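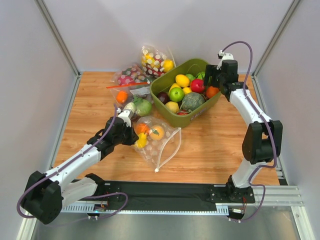 Movness has opened orders for its two-arm tabletop kit, and I got to spend most of an afternoon with one before the first units ship in May. If you've been reading this column for a while you know I've been waiting on this one — a pair of arms, a rail, and an enclosure that goes together on any sturdy table, sold to schools, small labs and people like me who should probably have cheaper hobbies.

The company calls it the Troder. It comes in two versions. The basic one costs $1,033 and gets you a single arm and the software. The second arm is another $493, and after trying both setups I'd say save up and get the pair. One arm can pick up a lemon just fine, but as soon as there's a bag involved you want something to hold the other side of it!

And bags are the big deal this time. Movness has added a produce set to the accessories list, with artificial fruit and vegetables, a green basket, and clear bags, including polka-dot ones and a mesh one with a drawstring. I figured it was a toy until I tried to get an orange out of the mesh bag by remote control. I dropped it, then I dropped it again, then I got the gripper fingers under the string and pulled the whole thing toward me like a fishing net (not the approved method, I'm told).

Gisela Fröhlich, who runs the product side at Movness, walked me through the setup and was very patient about the fishing net business. "People kept asking us for harder objects," she told me. "We gave them groceries." She said the see-through bags cause the most trouble, and that customers in the trial asked for more of them anyway.

Now for the gripes. The cables are purple, which I love, but they hang in big loops along the arms and I kept worrying I'd snag one. The little connector boards down by the bases are out in the open too, and if this is going into a middle school I'd want a cover over those. Gisela says a snap-on cover is planned, no date yet. The manual runs 56 pages and the part about lining up the arms on the rail doesn't show up until you're well past the point where you needed it. I'd read that section first.

Setup took me 2 hours with help. The software found both arms right away, and the practice mode, where you save a move and play it back, is easy enough that I had it going before my coffee got cold. It's picky about where you put things, though. Nudge the basket over an inch and the saved move goes right for the old spot, so plan on redoing it a lot the first week.

Harries is handling sales in the US and Linell has Canada. Both are taking orders now, and the produce set can be added at checkout or bought later. I asked about school pricing and was told to call Harries directly, so call them! I've got the two-arm version on loan through the end of the month and I'm going to keep at that drawstring bag.

Contact the editor | Copyright, all rights reserved | Back to top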